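Sirdale Allotment and Garden Forum > General Chat > Sun cream on hot days at the plot

marrowfat78
Joined: January
Posts: 56

Hello all, I hope everyone is keeping cool. I've been meaning to start this one for a while, and after the afternoon I had on the 27th June I finally sat down to do it. I was out tying up beans with my hat on and my long sleeves and I thought I was being terribly sensible, and by supper the backs of my knees were the color of a beet. I had kneeled with my back to the sun for hours and never gave my legs a thought!

So my question is what the rest of you do. Do you put sun cream on before you leave the house, or keep some in the shed, or just go home at noon like my mother always did? I find the cream gets in my eyes when I sweat, and then the dirt sticks to it, and by the end of the day I look like I've been breaded. I'd love to hear what works for people, because I don't want to give up my afternoons. That's when it's quiet and I can hear the birds.

greenhose_lou
Posts: 3943

Oh you poor thing, the backs of the knees are the worst, you can't sit down without remembering it. I did the tops of my feet one year in sandals and had to wear my husband's slippers to a wedding.

I put mine on at home, right after breakfast, before I get dressed. That way I don't miss the edges where the collar and the sleeves stop, and it has time to sink in before I get anywhere near soil. Then I do my face, neck and hands again when I stop for my sandwich. For the eyes, I use a stick across the forehead, the waxy kind, and a cotton headband under my hat. It isn't pretty but it stays put.

Slow_Compost

I'll be the grump here and say I don't bother with it. Long trousers, a loose shirt, a wide hat with a flap down the back, and I work the shady end after lunch. My plot has the hedge on the west side so I can move along with the shade as the day goes on. I can't stand the feel of cream on my hands when I'm handling seedlings, and I've never been convinced it's doing them any good either.

marrowfat78

I did wonder about the seedlings! I've been wiping my hands on the grass like a dog. I'm jealous of your hedge, too. Mine is right out in the middle next to the water tank and there isn't a scrap of shade until evening.

greenhose_lou

Slow_Compost, I love you dearly but I don't agree. A loose shirt is fine until you roll the sleeves up, and we all roll the sleeves up. And a hat does nothing for the light bouncing off a greenhouse or a pale path. My chin burned under a very big hat indeed, and I was cross about it for a week. Wear the clothes and the cream both, is my view, and put gloves on for the seedlings.

Slow_Compost

I don't roll them up. I'll give you the chin, though, I hadn't thought about the greenhouse. I'm in and out of mine all morning in the summer.

peasandquiet

Can I add a word about old cream? When we moved over from Mustton I unpacked the shed box and found a tube that must have been through several summers. It came out in two parts, a sort of yellow water and then a paste. I'm ashamed to say I used it anyway and burned as if I'd put nothing on at all. These days I write the month on the lid with a marker when I open it, and it comes home with me in the lunch bag so it doesn't cook in the shed.

Also, people are stingy with it (I was!). I used to dab a little on each arm and rub until it vanished. My sister made me put on what felt like a silly amount, and I have to admit it was the first summer I didn't peel.

Rezende_Roots

Hello from a lurker. I grew up somewhere a good deal hotter than Sirdale and we simply didn't go out in the middle of the day. You were up early, you did your watering and picking, you came in and ate and had a lie down, and then you went back out when the shadows were long. I still do it, and I think the plants are happier for it as well, with the water going on while it's cool. I know it doesn't suit everybody's working hours.

marrowfat78

I think I may try the early mornings, Rezende_Roots, though I'm no use to anyone before my second cup of tea. Maybe I could take a flask. Thank you all so much, this is lovely. I've bought some long thin trousers from the market in Greren, and I've ordered one of those forehead sticks.

Does anyone have a view on sprays? They look so much easier for the legs.

peasandquiet

I find most of a spray goes to the neighbor's onions if there's a breeze. If you do use one, spray it into your hand first and rub it on. Never straight at the face.

greenhose_lou

Seconded on the hand. And do the ears! Everyone forgets the ears.
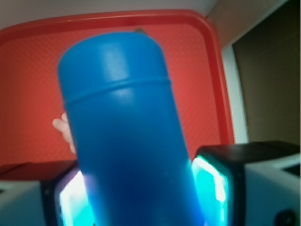
Something blue with a domed top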